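Linen Care in Shared Housing: A Conversation with Philomena Antwi

Residence Services Bulletin
May 18, 2021

Philomena Antwi has supervised linen and bedding at Gbeho House since the residence opened its second wing. Her department is responsible for 488 beds and for everything that goes on them, from mattress protectors to the light blankets issued in the warmer months. The Bulletin spoke with her about the revised bedding procedure, which takes effect in October and will apply to all residences in the Bestine network.

The previous procedure was written for a much smaller house. It covered laundering in detail and gave one paragraph to the making of beds. Ms. Antwi regards that as its main weakness.

"The old document told you what temperature to wash a sheet at, and it was correct," she said. "It did not tell you what to do with the sheet once you were standing beside the mattress with it in your arms. Everyone learned that part from whoever happened to be on shift, so we had four ways of doing a corner and no agreement on how to fold a cover."

Work on the revision began with the folding of flat pieces. Ms. Antwi asked her staff to stop folding in the air, a habit she describes as quick but careless, and to use the mattress itself as the folding surface. The piece is laid out on the bed, the corners are found, and the creases are smoothed toward the edges before the first fold is made.

"A mattress is the largest clean surface in the room," she said. "If you hold a cover up against your chest, the bottom edge is on the floor before you know it, and then it goes back to the laundry. Spread it out. Take hold of a corner and see where the rest of the cloth wants to go."

She acknowledged that the method was not popular at first. Yaw Amegashie, who coordinates the evening shift, argued that it added time to each room and that the staff already knew how to fold. Ms. Antwi's answer was to ask him to try it for a single corridor. He has since asked for a few changes, among them that the bottom sheet need not be pulled tight before a cover is folded on top of it.

"Yaw was right about that," she said. "I wanted the sheet perfect first. But you are going to lean on it and move cloth across it, so it will wrinkle again. Tighten it at the end, one time."

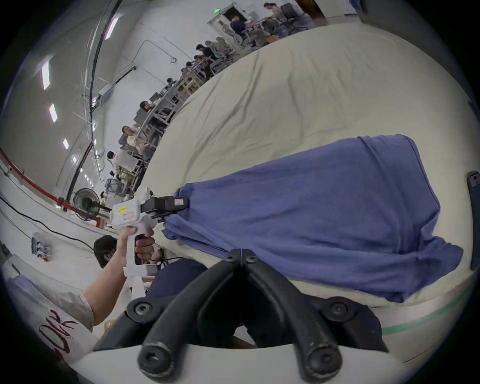

A blue cloth spread out on a sheeted mattress, held at one corner.

The choice of fabric has also been reviewed. Gbeho House formerly bought its covers in a single heavy weight from Nondel, and these will be retired as they wear out. Ms. Antwi prefers a lighter cloth that one person can manage alone. She was careful to say that the heavier covers had served well.

"They lasted for years, and I have no complaint about the quality," she said. "But a heavy cover asks for two people, and on most shifts I have one person per room. When she tries to do it alone, the fold slides and she has to begin again."

Color was a smaller matter, although it occupied more than one meeting. Solange Bastos, who manages purchasing for the network, had proposed white throughout for ease of replacement. Ms. Antwi asked to keep some color in the covers so that they can be told apart from sheets in the sorting bins. The final version leaves the decision to each residence.

Training will be given in sessions of 40 minutes, held on the residence floors. Aba Lamptey will lead the first group. Ms. Antwi has asked that new employees practice on a full-size bed, with the same sheets and covers they will handle later.

"You can talk about folding at a table all morning," she said. "The cloth behaves differently on something soft. It sinks, it drags the sheet along with it, and one corner always comes up short. People should meet that on their first day."

Asked what residents might notice, Ms. Antwi was reserved. Most of them, she said, make their own beds during the week and see her staff only at the linen change. She does hope that the covers will arrive with the open edges facing the same way - a request that residents have made in writing more than once.

"It is a small thing, but they are the ones who unfold it at night," she said. "They should not have to turn it 2 or 3 times to find the top."

Copies of the revised procedure may be requested from the linen office at Gbeho House. Comments will be accepted until the end of the current term and should be addressed to Ms. Bastos.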